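给孩子的旧积木翻新：从清洗、打磨到上木蜡油的全过程

发布于2018年4月17日　分类：家里的手工活

上个月收拾储物间，翻出来一箱子木头积木，是我家老大小时候玩的，后来老二接着玩，再后来就一直压在冬天的被子底下。箱子一打开，味道倒还好，就是摸上去黏黏的，有几块的边角也磕毛了。我先生说扔了算了，买一套新的也花不了多少钱。我舍不得，这些积木的木头是真好，拿在手里沉甸甸的，现在同样价钱的未必比得上。于是花了几个晚上，一点一点把它们都收拾出来了，送给了刚满两岁的小侄女。

后来在群里晒了一下，好几位妈妈问我怎么弄的，用的什么油，会不会掉色，孩子啃了要不要紧。一句两句说不清楚，干脆写成一篇，慢慢讲。我不是木工师傅，只是在家里做惯了这些零碎活儿，有些地方可能做得比较笨，您看着取用就好。

先说说要准备的东西

不用特意去买很多，大部分家里都有：

一盆温水，几滴洗洁精
两三块旧棉布，旧T恤剪开的最好用，不掉毛
一把软毛牙刷
白醋一小瓶
砂纸，240目和400目的各两张
木蜡油或者食品级的矿物油一小罐
晾东西的架子，烤箱里那种网架就行
一次性手套

砂纸这里多说一句。第一次做的朋友常常会买得太粗，觉得粗的快。积木这种小东西，木头本来就是光的，用太粗的砂纸一下子就拉出一道道印子，后面要花好几倍的工夫去磨平。我第一次就吃了这个亏，磨坏了一块三角的，那块现在还在我窗台上压花盆呢。

第一步：分拣

把积木全部倒在一块旧床单上，一块一块过手。这一步很多人嫌烦，想跳过去，我劝您还是耐着性子做，泡杯茶，放点音乐，其实挺舒服的。

我一般分成四堆。第一堆是没有上过漆的原木块，最好处理。第二堆是上过漆、漆面完整的，只要清洁，不要打磨。第三堆是上过漆但是漆已经起皮、开裂的，这一堆要单独放，后面我会专门讲。第四堆是木头本身裂了、有木刺或者发霉发到里面去的，这种就不要给孩子了，再喜欢也不要勉强。

我那一箱里，第四堆有一个小拱门，裂得能塞进指甲。老大小时候最爱拿它当山洞，我拿在手里看了半天，最后还是挑出来了，收进了他的纪念盒。

第二步：清洗

木头怕泡，这是最要紧的一条。千万不要图省事，把整箱积木倒进水盆里去，更不要放洗碗机。木头吸了水会胀，干了又缩，来回一折腾，原来方方正正的就不方正了，叠起来摇摇晃晃，孩子玩着也泄气。

正确的做法是用棉布蘸温水，拧到不滴水的程度，一面一面擦。黏的地方用布角蘸一点点洗洁精，轻轻打圈，然后换一块干净的湿布擦掉，再马上用干布擦一遍。刻了字母或者花纹的积木，缝里容易积灰，用软毛牙刷顺着刻痕刷，不要来回横着刷，横着刷容易把漆边刷毛。

如果有一点点表面的霉斑，可以用白醋兑一半水，拿布蘸了去擦，擦完通风放一放，醋味很快就散。擦了两三遍还有黑印子的，多半已经长到木头里面了，请它去第四堆。

洗完以后摆在网架上阴干，每块之间留点空隙，中途翻一次面。不要放在太阳底下晒，也不要搁在暖气片上烤。我们这边春天潮，我放了两个晚上；北方干燥的地方，一个晚上应该就够了。怎么判断干透了没有呢？拿一块贴在脸颊上，如果还觉得凉丝丝的，就再等等。这是我外婆晒木勺子时候用的土办法，到现在我也没找到更方便的。

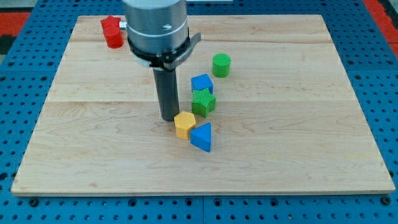 第三步：打磨

干透了才能打磨，湿的时候磨，木头表面会起一层毛，越磨越毛，心情也会跟着变差。

原木块先用240目的，裁成巴掌大小，铺在平整的桌面上，砂纸不动，拿着积木在上面来回推。这样磨出来的面是平的。如果反过来，手里拿着砂纸去磨积木，手指用力不匀，很容易把面磨成中间鼓、两边塌。推的方向要顺着木纹，每一面推个七八下就够了，用手指摸一摸，觉得滑了就停，不要贪多。

边角要单独照顾。两岁以下的孩子拿到什么都往嘴里送，边角最好稍微倒圆一点点，把砂纸对折，沿着棱轻轻带过去几下。只要不扎手就可以，倒得太圆了，搭高楼的时候反而站不稳。

之后换400目的，同样的方法再走一遍，这一遍手要更轻。磨完用拧干的湿布把木粉擦掉，放半个小时，您会发现表面又有一点点毛起来，这是正常的，用400目的再轻轻带一遍，就真的很滑了。

打磨的时候请戴口罩，最好在阳台上做。木粉看着不多，落下来到处都是，我有一回在餐桌上磨，第二天早饭的时候还在擦椅子腿。

关于那些起皮的旧漆

这一段请您务必看仔细。如果积木年代比较久，或者说不清楚是哪里来的，漆又已经起皮了，我的建议是不要自己在家里打磨。老的油漆里面有些可能含铅，磨成粉吸进去，比孩子摸一摸还要麻烦。像这样的，我宁可收起来做摆设，也不给小朋友玩。

漆面完整、来历又清楚的，擦干净就可以接着用了。有一点点磕碰掉色也不必补，孩子是不在乎的，在乎的是我们大人。

第四步：上油

终于到了我最喜欢的一步。干巴巴的木头抹上油，颜色一下子就深了，木纹也跟着出来，每次做到这里都会觉得前面几个晚上没有白费！

油的选择上，给孩子用的东西，罐子上一定要写明适用于玩具或者接触食品的。厨房里的花生油、橄榄油不要用，放久了会有哈喇味，还会发黏，我怀疑我家那一箱当初就是被我抹了厨房里的油才变黏的，说起来怪不好意思。对坚果过敏的家庭也要看一下成分，有些木蜡油里用的是核桃油。

戴上手套，用棉布蘸一点点油，真的是一点点，指甲盖那么大，就够抹好几块。顺着木纹推开，六个面都抹到，放20分钟，再用干净的布把没吸进去的油全部擦掉。擦的时候要用点力，擦到摸上去不油手为止。新手最容易犯的毛病就是油上得太厚，表面看着亮，其实干不了，过一个礼拜摸着还粘手。

第一遍放过夜，第二天再来一遍，方法一样。两遍足够了。两遍都做完以后，再按照罐子上写的时间去放，各家的油不一样，有的要放好几天才完全干，这个时间不要省。

有一件事一定要提醒：擦过木蜡油的布，不要团成一团扔进垃圾桶。有些油在变干的时候会发热，布团在一起散不出去，是有可能自己烧起来的。用完以后摊平，晾在室外通风的地方，等完全干硬了再扔，或者浸在水里装进密封的袋子再处理。

收纳和平时的保养

积木做好了，放在哪里也有讲究。我以前用带盖的塑料箱，密不透气，难怪会有味道。这次换成了棉布袋，抽绳的，挂在门后面，既透气又不占地方。抽绳要剪短一些，小一点的孩子够得到的地方，长绳子总是不让人放心。藤筐也不错，就是底下要垫一块布，免得细碎的藤丝扎到手。

平时不用常常洗，看着脏了就用拧干的布擦一擦。家里有人感冒的时候，可以多擦一遍。一年里挑一个干燥的日子，薄薄地补一次油，就像我们冬天抹护手霜一样。要是孩子还在啃东西的阶段，木头干得快，半年补一次也可以。

几个常被问到的小问题

松木的积木能不能这样做？能的，不过松木软，打磨的时候手要再轻一点，有树节的地方可能会渗一点树脂出来，擦掉就好。

磨完以后大小不一样了怎么办？用细砂纸磨掉的那一点点，孩子搭起来是感觉不到的。如果是那种要嵌进底板里的拼图积木，侧面就尽量少磨，只收拾正面和反面，上油也要薄，不然放进去会紧。

想重新上颜色可以吗？可以的，买符合玩具标准的水性漆，薄薄地刷两遍，中间用400目的砂纸轻轻过一下。只是上了漆就不用再上油了，两样叠在一起，漆容易挂不住。

孩子能不能一起做？我家老二七岁，擦洗和分拣都可以交给他，他还特别认真，按形状给排成了一长溜。打磨和上油我没有让他碰，等他再大一点吧。

小侄女拿到积木的那天，先是挑了一块半圆的，攥在手里一直不肯放，吃饭也攥着。我嫂子后来说，睡觉前好不容易才从她手心里抠出来。下回有空，我再写一写那套旧木头小厨房是怎么收拾的，那个合页可把我折腾得够呛。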